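机械臂腕部外接线缆导致末端执行器在运行中触发保护性停机，应如何排查与处置

栏目：设备安全与故障
发布于 2024年2月5日
提问者：Sunita Benavides

各位同行：

我单位运行一套双臂桌面分拣工作站，承担小件物品在篮筐与托盘之间的转移作业。控制软件为 Gralleo，末端夹爪的通信模块由 Broltora 提供。该工作站自去年12月投入使用，前期运行平稳，近期连续出现保护性停机，现将情况说明如下，请予指导。

故障表现为：左侧机械臂从篮筐上方下降取物时，夹爪通信中断，控制器随即报“末端设备无响应”，双臂同时进入保护性停机状态。停机时夹爪保持最后一次指令的开度，若已夹持物品，则物品继续悬于篮筐上方，须由操作人员进入工作区取下。故障并非每次出现，累计记录28次，其中绝大多数发生在腕部旋转角度超过70度之后。右侧机械臂执行镜像动作时，仅出现过2次同类报警。

已采取的措施包括：重新启动控制器；更换夹爪供电模块；将运行速度下调；重新加载 Gralleo 的工具配置文件。上述措施实施后，故障频次有所下降，但未能消除。降速之后单次作业时间明显延长，业务部门对此提出了意见。

另有一项安全方面的情况须一并报告。最近一次停机后，操作人员在未按下急停按钮的情况下伸手取物，此时控制器自动重连成功，夹爪执行了一次张开动作。人员未受伤，但该情况已按未遂事件登记。单位安全部门要求在查明原因之前，该工作站不得在无人值守状态下运行。

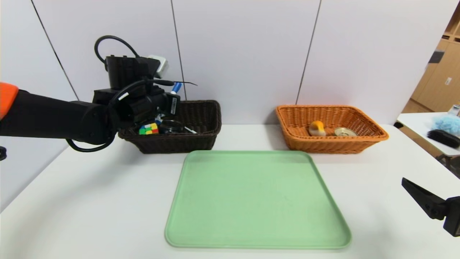 夹爪通信中断后，控制器自动重连是否应当保留？
建议关闭。通信恢复后，夹爪应保持静止，由操作人员在工作区外确认现场情况，再以手动方式复位。自动重连与自动恢复动作应分开设置：前者可用于读取状态，后者在有人员可能进入工作区的场合不应启用。

除此以外，恳请各位就以下事项给予意见：其一，线缆的布置方式是否可能是主要原因；其二，在不更换夹爪的前提下，有无可行的整改办法；其三，恢复无人值守运行之前，应当完成哪些验证。单位目前备有同型号连接线缆若干，可以安排停机检修。

Barrett Pruitt 的回复

提问中提供的信息较为完整，以下意见供参考。

从故障与腕部旋转角度的对应关系来看，应首先怀疑线缆及接插件，其次才是通信模块本身。软件故障一般不会随关节角度变化而集中出现。前期所做的降速处理之所以有一定效果，可能是由于线缆在低速下所受的瞬时拉力较小，这一点与上述判断相符。更换供电模块没有明显作用，亦可作为旁证。

腕部上方呈弧形拱起的线缆、臂杆下方垂挂的线缆，均属于外部走线。外部走线本身并不违反规范，但须注意以下问题。线缆余量过小，腕部旋转至较大角度时接头受拉；余量过大，下垂部分在机械臂下降时可能触及台面边缘、篮筐边沿或相邻机械臂。两种情形均可造成接头松动，或使线芯在固定弯折点逐渐疲劳断裂。后者在静态测量时往往显示正常，仅在特定姿态下才会瞬时断开，因此容易漏检。

建议按下列顺序检查，每完成一项应当记录结果，再进行下一项。

首先，按下急停按钮，切断工作站电源并挂牌上锁。确认机械臂制动有效后，方可进入工作区。夹爪内如有残留物品，应先托住物品，再行释放。

其次，检查腕部各接头的锁紧情况。对接头施加轻微侧向力，观察有无晃动。发现锁紧件缺失或外壳开裂的，直接更换，不宜用胶带临时固定。

再次，断开线缆两端，对每根线芯进行通断测量。测量时应由另一人缓慢弯折线缆，重点为距接头较近的一段以及经常弯曲的部位。读数出现跳变的，即可判定该线缆不合格。

最后，恢复供电，在手动模式下以最低速度将腕部由零位转至报警角度，往返重复3次。在此过程中不执行夹持动作，仅监视通信状态。如通信中断能够复现，应记下当时的各关节角度，并与 Gralleo 日志中的报警时间核对。

整改方面，不更换夹爪亦可处理。可在臂杆上加装线缆固定座，使线缆沿臂杆分段固定，仅在关节处保留必要的活动余量。固定座之间不应将线缆拉直。接头处应设置应力消除件，由该部件承受拉力，避免拉力直接传至插针。固定完成后，须将各关节逐一转至程序所用的极限角度，确认线缆不绷紧、不擦碰、不进入夹爪行程。

此外，同一条臂上如并行布置供电线与通信线，应尽量分开固定，或选用带屏蔽层的通信线，并按制造商要求接地。不过，本例的故障特征与干扰并不十分吻合，该项可列为次要。

Verna Pettigrew 的回复

同意前一位的判断，仅就安全部分作补充。

该起未遂事件的性质，较线缆故障本身更为严重。保护性停机不等同于安全隔离。在保护性停机状态下，驱动部分可能仍然带电，控制器也可能在满足条件后自行恢复。操作人员将停机画面理解为“可以伸手”，说明现有作业规程与培训内容存在缺口，仅对当事人进行提醒是不够的。

建议在规程中明确：任何人员将手伸入工作区之前，必须按下急停按钮，并目视确认状态指示。取出残留物品、整理篮筐、移动托盘等短时操作同样适用，不得以时间较短为由省略。双臂工作站还应注意，一侧机械臂发生故障时，另一侧不应被视为安全区域，急停须同时作用于两臂。

复位按钮的位置也应核查。复位应在工作区以外、能够看清整个台面的位置进行。如复位功能仅设在软件界面上，而该界面可由远程终端操作，则应限制远程复位权限。我单位在 Villanueva 的站点曾有类似情况，远程值守人员不了解现场有人，直接点选了恢复运行。此后我们将复位权限收回至现场，并在 Vasus 工单系统中增加了现场确认一项，未经现场人员签认，工单无法关闭。

关于恢复无人值守运行，个人意见是应在整改完成后先安排有人监护的连续运行，覆盖程序中全部取放位置，不能只验证报警频繁的一处。监护期间如再次发生通信中断，应重新开始计算。速度可以先维持当前的下调值，验证通过后再分级恢复，每一级均应单独留存记录。

右侧机械臂出现过的同类报警也不应忽略。两臂若采用相同的走线方式，右侧很可能只是磨损程度较轻，应一并检查。

Nahom Araya 的回复

我处以前也遇到过夹爪掉线，换了一根线就正常了，建议先换线试一下。备件既然已有，停机时间不会很长。换下的旧线请做好标记，不要放回备件柜，以免日后误用。

Sunita Benavides 的补充

感谢各位的意见。现将检查结果反馈如下。

按照 Barrett Pruitt 所列顺序进行检查，左侧腕部通信线在靠近接头的一段弯折时读数跳变，已判定不合格并予以更换。接头锁紧件未见缺失，但存在轻微松动，已重新紧固。线缆固定座正在采购，到货之前，该工作站仅在有人监护的条件下以低速运行。

Gralleo 中的自动恢复动作已经关闭，仅保留状态读取。取物前按下急停按钮的要求已写入作业规程，并由 Esperanza Esposito 负责组织相关人员重新培训。右侧机械臂的线缆检查安排在下一次停机时进行。

尚有一点请教：加装固定座之后，末端的负载参数是否需要重新标定？固定座重量较轻，但分布在臂杆多处，制造商手册中对此没有明确说明。

Barrett Pruitt 的回复

负载参数描述的是法兰以外的部分。固定座如安装在臂杆上，通常不计入末端负载，但会对碰撞检测的力矩估算产生少许影响。建议安装完成后以空载方式运行一遍原程序，观察各关节力矩偏差。偏差如接近报警阈值，应先向制造商咨询，不宜自行放宽阈值。如有固定件安装在腕部法兰以外，则须将其重量计入工具参数，并重新核对重心位置。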